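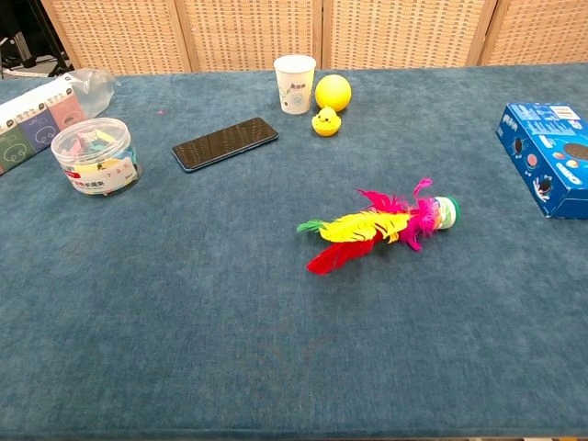
Home News Campaigns Locals Contact

Northorpe warehouse workers vote to join union

8 March 2019 — Workers at the Clateck distribution center in Northorpe have voted to form a union. Of the 1,127 ballots cast over two days, 1,000 were in favor.

The new local will cover pickers, packers, drivers and maintenance staff on all 4 shifts. Members will elect a bargaining team this month and send their first proposals to the company soon after. Scheduling comes first on the list — many workers now learn their hours less than a week ahead. Pay for overtime and safer loading docks are next.

Workers at the Prorska plant across the river, who are running their own drive, will hold a support rally at the Michailidis Street gate. The rally is open to the public. Please park on the east side and keep the truck entrance clear.

The local wants a first contract in place by September. Bargaining updates will be posted on the News page after each session.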